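Recording Pick-and-Place Demos for the Geraghty Project

Each team needs a set of clean demonstrations before it can train anything. These steps are for students who have already done the safety talk and have a login for the lab computer. Plan on one Thursday session per team.

Step 1. Check the gripper

Squeeze the trigger slowly and let it open again. Both fingers should move the same distance. If one lags, tighten the screw at its base a quarter turn and try again. Do not tighten it further than that. Ask Valentin Nistor for a replacement finger if the pad has started to peel.

Step 2. Do the mapping pass

Start the recorder and name the session with your team name and a 2 at the end if you are redoing it. Walk slowly and point the gripper at all parts of the room, including high up. Take 30 seconds for this. Blank walls and ceilings give the tracker very little to hold on to, so keep some edges and corners in view as you turn.
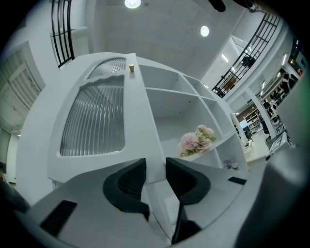
When you get back to your starting point, hold still for two seconds and stop the recording. Open it in Cundura and look at the path. It should close on itself. If the end is far from the start, delete the pass and walk it again at a slower speed.

Step 3. Record the demos

One person holds the gripper and one person resets the object. Start every demo with the fingers open. Approach, close, lift, move, release, then back away before you stop. Keep your free hand out of the way.

If you drop the object, stop and discard that take. Do not pick it up and keep going.

Step 4. Upload

Copy the session folder to the Grornari drive and fill in a line on the team sheet. Last term the club finished with 226 usable demos, and most of the rejected ones had a bad mapping pass.

Rangi Prendergast checks new uploads in the evening and marks any that need to be redone. Put the gripper back on its charger before you leave.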